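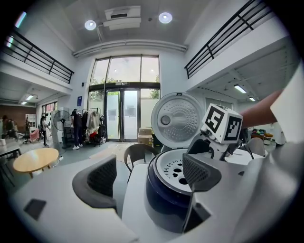 Combien faut-il prévoir pour s'équiper de deux pinces à main avec leurs marqueurs ?

Comptez 3 000 euros la paire chez Bastach, et gardez une marge pour les coussinets de rechange.

Rechercher dans le forum OK Recherche avancée

gribouille42
Je reprends ma question en plus long, vu que la réponse a été rapide (merci !). On veut enregistrer des gestes de cuisine à deux mains, autocuiseur à riz, bols, gobelets, ce genre de choses. J'ai un devis Bastach à 3 438 euros, port compris, et un devis Lileck que je n'arrive pas à lire : les cubes de marqueurs sont en option, la caméra aussi, et le support est compté à part. Vous feriez quoi à ma place ? Je dois rendre mon tableau en janvier et je n'y connais rien en achats.

molette
Demande à Lileck un devis tout compris, sinon tu compares des choux et des carottes. Chez nous l'option caméra avait presque doublé la ligne. Et vérifie que le câble est fourni, le nôtre ne l'était pas.

papi_servo
Moi je ne prendrais ni l'un ni l'autre. On a imprimé nos coques nous-mêmes, avec les plans du projet Selvanayagam, et on s'en est sortis pour environ 1 000 euros les deux, moteurs non compris puisqu'il n'y en a pas, tout se fait à la main. Il faut une imprimante correcte et de la patience, je ne dis pas le contraire.

molette
Tes 1 000 euros, c'est sans compter tes soirées, papi :) Si gribouille doit payer quelqu'un pour l'assemblage et l'étalonnage, l'écart fond très vite.

papi_servo
Mes soirées sont gratuites, c'est bien le principe ! Mais bon, pour l'étalonnage je te l'accorde, j'ai recollé mes marqueurs deux fois avant d'avoir quelque chose de stable.

gribouille42
Pas d'imprimante ici, et personne pour monter tout ça, donc je penche pour le tout fait. Par contre je n'avais rien mis pour le mobilier et les objets. Une table, des rallonges, un autocuiseur, de la vaisselle… j'ai ajouté 200 euros au pif, ça vous paraît jouable ?

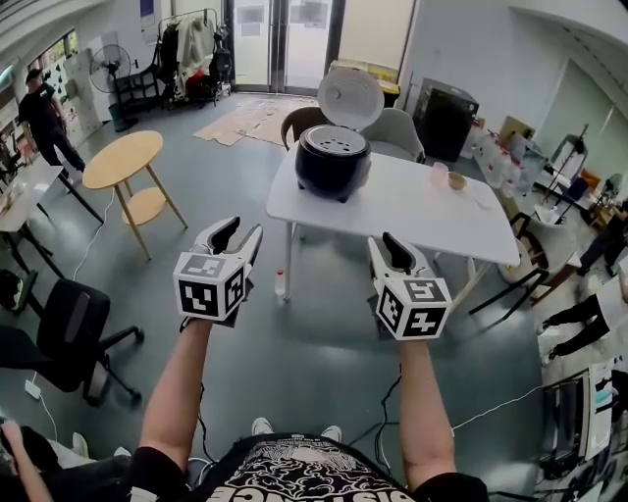

tournevis_bleu : 200 euros ça passe si tu as déjà la table, sinon prends d'occasion. Mets plutôt de côté de quoi racheter un deuxième autocuiseur, un couvercle ouvert et refermé toute la journée finit par prendre du jeu. Et pour les pinces, regarde la location chez Hustell avant de signer quoi que ce soit.

molette
Pas d'accord pour la location. Sur une semaine d'essai, je veux bien, mais au-delà tu paies du matériel que tu rends à la fin.

tournevis_bleu
Ça dépend si le projet continue après ! On n'en sait rien, gribouille n'a pas dit.

gribouille42
Pas encore décidé chez nous non plus… Je demande un tarif à Hustell et je relance Lileck pour le devis complet. Je remets les chiffres ici dès que je les ai.

Ce site utilise des cookies pour mesurer son audience. Accepter Refuser
Nous contacter | Tous droits réservés | Haut de page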